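Chapter 4
When the Work Changes Hands

After reading this chapter you should be able to:
explain the difference between a job and a task;
describe what happens to the tasks that remain when one task is automated;
name the people in a workplace who should be asked before a machine arrives.

4.1 The kitchen at Wimedside

The central kitchen at Wimedside prepares cold meals for schools and small hospitals. It has 22 employees, and when the managers first spoke about robots, most of these employees heard about it on a Thursday, by a notice on the door of the changing room. The notice had four lines. It said that "repetitive handling" would be studied together with the firm Ilico, and that no post was in danger.

Dumisani Mokgethi had worked in the kitchen for many years, the last of them on the early shift. He told us later that the sentence about the posts was the one which worried him. Until then he had not thought of his post as something that could be in danger. He also did not know which part of his day was called "repetitive handling". He cooked eggs, he moved them, he checked them, he wrote the numbers on a sheet, and he talked to the driver. Was it all of this, or only the moving?

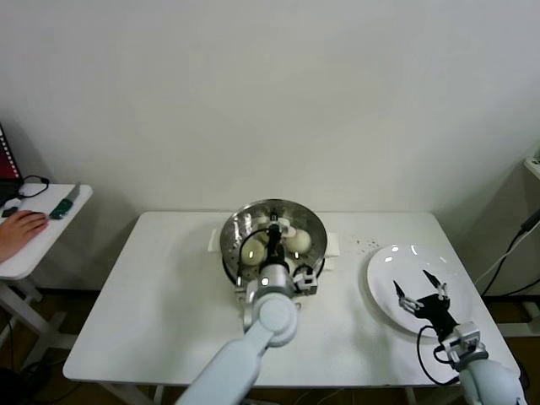

His question is a good one with which to begin, and it brings us to the first distinction of this chapter. A job is what a person is employed to do. A task is one piece of it, with a start and an end. Machines are bought for tasks, but they arrive in the middle of jobs. To take an egg from a pot and put it on a plate is a task. To know that the eggs of this morning are smaller than usual, and to tell somebody, belongs to the job, although it is written in no contract.

Benoît Maillard, who led the study at Wimedside, asked the staff to write down every task of one shift. The list came to 111 entries. The managers, working separately, had made a list of their own, and it was much shorter. Among the tasks missing from it were calming a new colleague, smelling the milk, and deciding which tray can wait.

We shall compare the two lists in section 4.3. In section 4.4 we look at Kerbridge, a packing hall where the same kind of change was made with some 150 workers and much less talking beforehand.

Before you read further

1. Choose a job you know well, your own or that of a relative. Write down its tasks for one morning.
2. Mark the tasks which a manager would probably forget.
3. Keep the list. You will need it again for the exercise on page 94.

Key words in this chapter: job, task, handling, shift, consultation, retraining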